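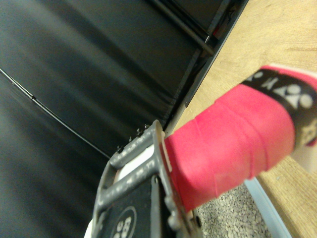
Can a robot learn a household chore by being steered through it by a person? The company Nodness says it can, after 218 demonstrations by remote control, but the results it has released leave plenty of room for doubt.

The firm said in August that its operators guided a gripper through picking up and putting away sports gear at a test site in Jekby. The resulting program, called Stallum, then tried the job without help. Nodness puts its success rate at 60 percent, on objects the operators had already handled. It gave no figure for new ones.

Simone Coutinho, who runs the rival workshop Siqueira, was not impressed. "Someone with a good hand on the controls can make any arm look clever," she said. "Take the person away, move the bag a foot to the left, and show me that."

Nodness said a racket held by its handle is among the harder items, as the grip wrap varies from one to the next. It would not say how many attempts were thrown out before the 218 were counted, or how long the operators trained.

A public trial with 3 robots is planned. The company has not said whether the remote controls will be in the room.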